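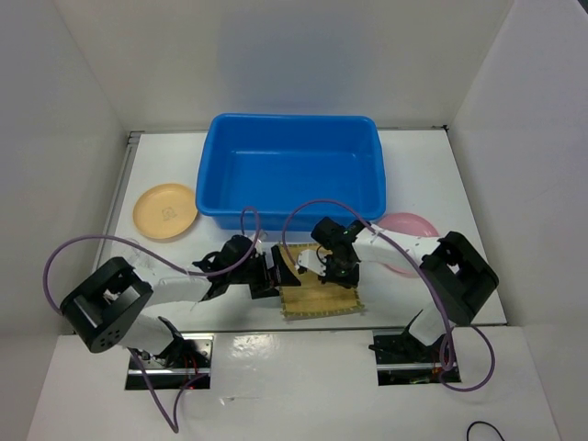

3.2 What the viewers made of the villain

I'll start with Wellis, the fox who runs the mill in Brodia, as he's the character people wanted to talk about. We showed the cartoon to 100 viewers and asked them to fill in a short form as soon as the credits finished. Of these, 84 named Wellis first when asked who they remembered. I'd have bet on Busley, who gets the songs and most of the jokes, but only 16 people put him down.

I went back to the film with a stopwatch after that (a long evening, I admit). Wellis is on screen for just 21 minutes, and for a good part of it he says nothing at all. He listens at doors and he waits. Several viewers wrote that the quiet bits scared them more than the flood did, and I think they're right. 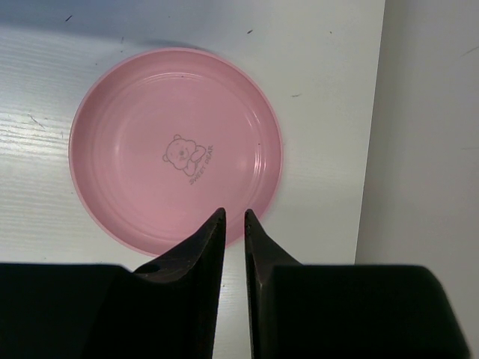
Figure 2. Pink plate with a bear drawn in grey outline. Photo: the author, 25 November 2023.

The answers about Wan were harder to sort. She's the heroine, more or less, yet she spends the middle of the story asleep – a bold thing to do in a film for children! Some viewers found this dull. Others liked having the village to themselves for a while, and one wrote a whole page on the baker. I've kept all these answers under "pace" for now, though a few would sit just as well with the music, and I come back to them in section 4.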